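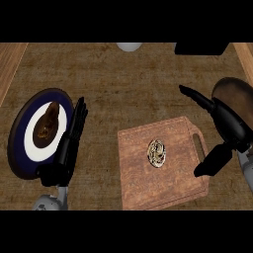

Simulated kitchen task: plate on the left, cutting board in the middle, one hand on each side.

Natnael Gebru asked me last week whether a machine can set out food yet. In simulation, sometimes. On a real counter I would not bet dinner on it.

I have been running table tasks in Kimar with two multi-fingered hands. The job is to get a small item off a board and onto a plate. It sounds trivial. A small oval piece lying on wood gives the fingers very little to close on, and the board has a handle slot that a fingertip can catch in. The plate is worse – touch the rim at a shallow angle and it slides.

My current policy trained on 1,000 simulated episodes. I watched 12 test runs start to finish. Most failures came at the grasp, with the thumb arriving late. Two were plate collisions by the idle hand, which the reward did not penalize. It does now.

Hamdia Nigatu thinks the friction values are too generous, and I agree with her. Rendered wood grain tells the controller nothing about crumbs or grease. I plan to randomize friction and object mass next, then rerun the same starts. Hardware tests wait until April, when the Mesia bench is free.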